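## What we'd buy next (my bit of the Jaldale report)

Li-hua did the software chapter, so I got the shopping list! We started with £200 and two hand-held grippers on loan, and I honestly thought the money would last until June. It didn't. Finger pads went first (we bought 10 from Reketby and I'd order more next time), then marker cubes, then cables, which I'd forgotten to budget for at all.

Hamisi Nyanda, our supervisor, wants a second pair of grippers. I'd sooner spend it on longer leads and a proper extension from Dhanial, plus a box of spare pads. The Wotitz quote for new jaws can wait.

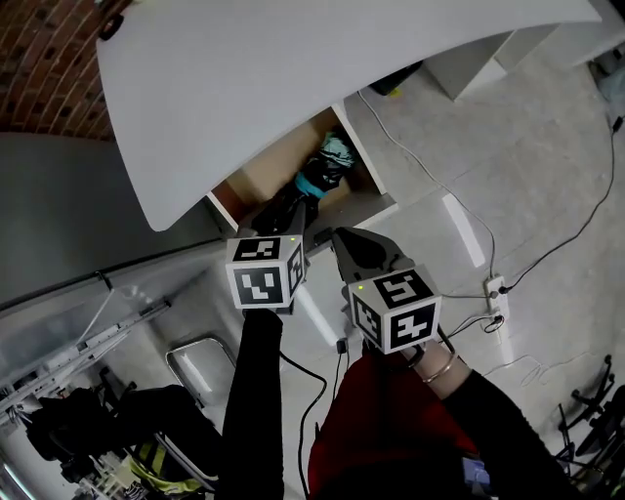
*1 min read*

Clothes in a drawer is the task I'd plan the spending on. The jaws have to get in past the front rim, and dark fabric bunched up with a bit of teal is a fiddly thing to pick from. Softer pads are top of my list, then the leads.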